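Status indication on robot hands

Status indication on robot hands is the use of lights fitted to the fingers, palm or wrist of a robotic hand to tell nearby people what state the hand is in. Such lights are a supplementary means of information. They do not replace guards, protective stops, enabling devices or any other measure found necessary by a risk assessment. Good practice in this area covers the choice of colors, the placement of lights, their behavior when power or communication is lost, and the way their meaning is recorded.

Background

Lights on industrial machines have long been mounted on a pole or on the control cabinet. This works for a fixed machine with a single operator position. A multi-fingered hand on a movable arm is harder to cover, for the person closest to it is usually looking at the fingers and may have the cabinet behind them. Makers and laboratories therefore began to put indicators on the hand itself. Early practice was uneven. The same color could mean "powered" on one hand and "ready to move" on another, and mixed fleets carried both meanings in one room.

The Korkberg guideline, a voluntary document used by a number of research laboratories, was drawn up to settle this. Its first edition was edited by Helmi Valtonen and dealt only with wrist lights. Fingertip lights were added in the second edition, along with the rules on loss of signal.

Color and meaning

The guideline separates two kinds of information. State indicators show the condition of the whole hand. Channel indicators show the condition of a single finger or sensor. A state indicator must be placed on the base or the wrist, where the movement of the fingers does not hide it. A channel indicator must be placed on the part it reports on.

Red is reserved for a fault or a protective stop. Yellow is reserved for a condition that needs attention, such as high motor temperature or reduced grip force. Green on the base may be used for normal supply, but must not be used to suggest that the hand is safe to touch. Blue has no fixed meaning in the guideline. It may be assigned by the maker or the laboratory, provided that the meaning is written down and is the same for every finger, thumb included.
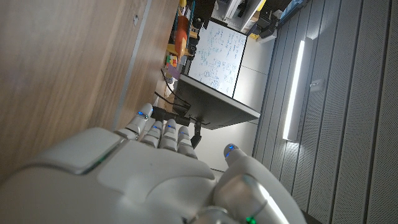

No more than 3 colors may be used on any one hand. Meaning must not depend on color alone where a person is expected to act on it, and a steady light and a flashing light of the same color must be easy to tell apart. Flashing is limited to faults and to the warning given before motion starts.

Loss of signal

An indicator that goes dark must be treated as giving no information. A dark fingertip does not show that the finger is without power. For the same reason, work inside the reach of the hand requires isolation of the supply and a check at the isolating switch, whatever the lights show.

If the hand loses communication with its controller, state indicators must change within 900 milliseconds. Holding the last displayed color is not permitted. Channel indicators may go dark at the same time or follow the state indicator.

Placement and brightness

Lights must be readable under the normal lighting of the room. Glossy shells and bright ceiling or wall fixtures can produce reflections that are mistaken for indicators, and the check should be made with all room lights on and again with them dimmed. Where cameras are used near the hand, brightness may be lowered during recording if a second state indicator remains visible to staff.

Records

Each hand is to have a table of indicator meanings, kept with the operating instructions and posted at the work area. The table lists color, pattern, location, meaning and required action. Firmware updates that alter any entry call for a new table before the hand is returned to use.

The Stiltton checklist, a shorter companion document, turns these requirements into 42 items for use at commissioning. It is repeated after a finger module is replaced.

See also: Protective stop; End effector; Lockout; Signal tower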